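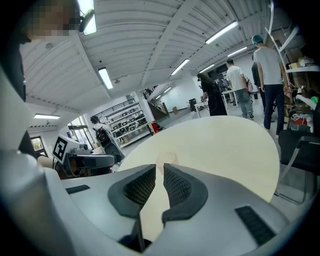 Two of the hand-held grippers at the round table, main hall, during the open day.

Our robotics club went to the student project day at Rostel in September 2022. We are 19 members, but only a small part of us could get free from work on a Friday, so I promised to write down what I saw for the others.

The hall is big and bright, with a staircase at the back and white shelves full of boxes. At the door everyone received a badge, and for the workshop corner also Uvex safety glasses, which I forgot to give back (I will send them by post).

The student project was the part I liked most. The team is called Ung and they build grippers which you hold in your own hand. You do a task with it, for example you pick up a cup, and the recording is later used to teach a robot arm the same movement. Illia Dovhaniuk, who leads the software side, explained to us the black-and-white marker on the gripper. It must stay flat and clean, otherwise the position is lost. They changed the finger pads in June, and the new ones have a mesh texture.

I tried it for ten minutes. The fingers close softer than I expected, but my wrist became tired – I would like a lighter handle. Ottmar Teuber from our club was much better with it and did not want to stop.

After lunch there was a talk from Estwood about small motors. It was quite fast for me, and the slides had too much text.

The team has place for 2 guests at their next building weekend. If you are interested, please write to me before the next club evening.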